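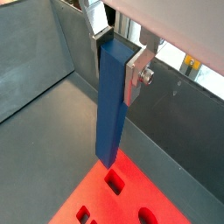 Wrist camera view of a block held over the red foam insert

The Niria insertion bench is a test set-up used to compare parallel grippers, fingertip pads and camera positions on a single task, the placing of a long block into a matching hole. It was put together by the automation group at Trendard and first used in May on finger designs supplied by Subramaniam. The name is also used loosely for the test itself.

Layout

The work takes place in a grey bin with sloping sides. A thick red insert lies on the floor of the bin, and its top is cut with recesses of different shapes in three rows of three. They include a star, a circle, an oval, a group of three small round holes and a rectangle. The insert is not fixed down. Its position and angle are changed between sets of trials so that the arm cannot rely on a stored location.

The test piece is a long blue block with a rectangular profile. Its length makes the test harder than it would be with a short peg, as a slight tilt at the fingers becomes a much larger error at the lower end. A black L-shaped holder may also be set in the bin.

Grippers

All grippers tried on the bench have two fingers and close on opposite sides of the block near its upper end. The Subramaniam fingers are metal and carry black contact pads. Trials are run with 2 grades of pad, one soft and one firm. The soft grade lets the block shift a little when it touches the edge of a hole, which helps with small errors in position but makes the angle of the block less certain. The firm grade holds the angle better and needs a slower approach.

Closing force is set on the Cendow controller before each set and is not changed until the set is finished.

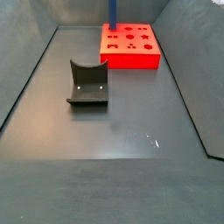 Bin with the black holder and the red insert, the blue piece upright in a back-row opening

Procedure

A set consists of 40 attempts with one gripper, one grade of pad and one camera arrangement. In each attempt the arm brings the block over the insert, stops, corrects its position and lowers. An attempt is stopped after 30 seconds and recorded as a failure. Attempts in which the block turns in the fingers are recorded separately, even when it still enters the hole.

Cameras

Two kinds of view are compared. A small camera at the wrist stays close to the lower end of the block and shows the hole at a useful size, though the fingers and the gripper body take up part of the view. A fixed camera takes in the whole insert and the bin floor, but the block can hide the recesses behind it.
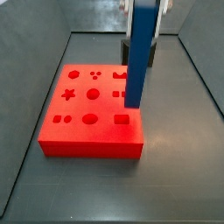

Source: Trendard bench records, fixed camera

Results with the fixed camera alone were the weakest, mostly through errors in depth. The wrist camera alone did better once the block was over the correct row, but sometimes began its search over the wrong recess. Using both views removed almost all of these false starts. The controller takes the rough position from the fixed camera and hands over to the wrist camera for the final lowering.

Later changes

The original test used 7 starting positions for the insert. These were later replaced by positions picked at random within the bin, and results from the two versions are not directly comparable. A third grade of pad has been proposed but has not been tested.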